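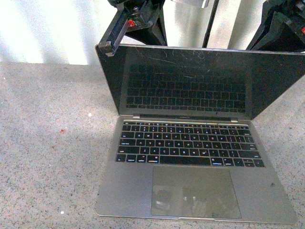 Laptop at the intake counter, left gripper at the top corner of the lid. Screen dark, scratches across the upper glass.

12/01/2022
Intake bench, Arboleda site

Lid handling was the subject of the morning session. The Zelance cell has now processed 617 returned laptops since the bench was commissioned in February. Opening and closing the lid remains the step that generates the most calls to the operator.

Units with damaged glass are to be graded by a person. The cell may open them and present them, but the grade is entered by hand. This was agreed with the Plollholm site, where the same rule applies, and it should be written into the Pallico work instruction before the next revision.

Changes to duties. Bench staff formerly opened, inspected, wiped and logged each unit. Under the present arrangement they inspect and log, and two operators per shift are assigned to exceptions. Several colleagues have reported that the work is easier on the wrists and harder on the attention. Exceptions arrive in bunches — a quiet stretch, then four or five together — and the break schedule was drawn up for a steady flow. Request sent to the shift office to review it.

Grading staff also asked that the operator be able to stop the cell from the seated position. The present button requires standing. Supported; to be costed.

Settings. Closing force on the lid was lowered one step for cracked panels. No figure is recorded until the gauge comes back from calibration. Job sheet 2635 covers the change and must stay open until then.

Training. The short course on exceptions is currently given only to day staff. Evening staff have been learning from each other, and their log entries differ in wording from ours — "screen marked" and "glass fault" are used for the same condition. One list of terms is needed for both shifts.

Outstanding: list of terms, button, gauge, break schedule.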